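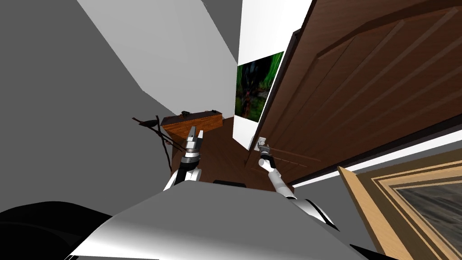 Thiele Parish Map Set, second edition

The Thiele set is a boxed reference for anyone tracing how parish boundaries moved between the first surveys and the present. It consists of a folded base map, 8 transparent overlays and a bound index of 2,000 place names. I used it over two months to work through the history of Larstead, a market town that began as an outlying hamlet of Baltasow and ended up larger than its parent.

The base map is printed on heavy matte paper and lies flat after a day under a book. Relief is shown by fine hachures, rivers in blue, roads in gray. The scale is generous enough to show single farms. Each overlay carries the boundaries for one period and lines up with the base by means of corner crosses. Registration was good on seven of the sheets. The sheet for the 1740s sat slightly east of true along the river, enough to put the old toll house at Fondport in the wrong parish. Shifting the sheet by hand fixes the river but throws off the northern edge, so the fault is in the drawing.

The index is the strongest part. Every entry gives the modern name, earlier spellings in date order, the mother church and a grid reference. Chapels of ease have their own symbol, with the year in which each gained burial rights where this is known. For Larstead that year matters. Until the chapel had its own burial ground, the dead were carried to Baltasow by the ridge road, and the index gives the road its old name and points to the overlay on which it first appears. I checked a run of entries against the parish registers and found two errors, both in the spelling of field names.

Coverage of lost settlements is thinner. Deserted villages are marked by a small open circle and nothing else, and the index does not say whether the evidence is earthworks, tax records or hearsay. Ostap Nechyporuk, who edited the set, states in the preface that the evidence will be listed in a supplement due in April. Buyers who work mainly on deserted sites should wait for it.

The overlays scratch easily. They come in a single sleeve with no paper between them, and mine had marks by the second week. Glassine sheets cut to size solve this. The box is sturdy, though the lid is tight and the index has to be lifted out by a ribbon that is too short.

The first edition had 7 overlays and no index of earlier spellings. Owners who only need the later boundaries can keep it – the sheets after 1800 have not been redrawn. For work on earlier periods the new edition is worth the cost, with the 1740s sheet used carefully near the river. A corrected copy of that sheet can be requested from the publisher with the slip inside the lid. Mine has not come yet.

Reviewed February 2020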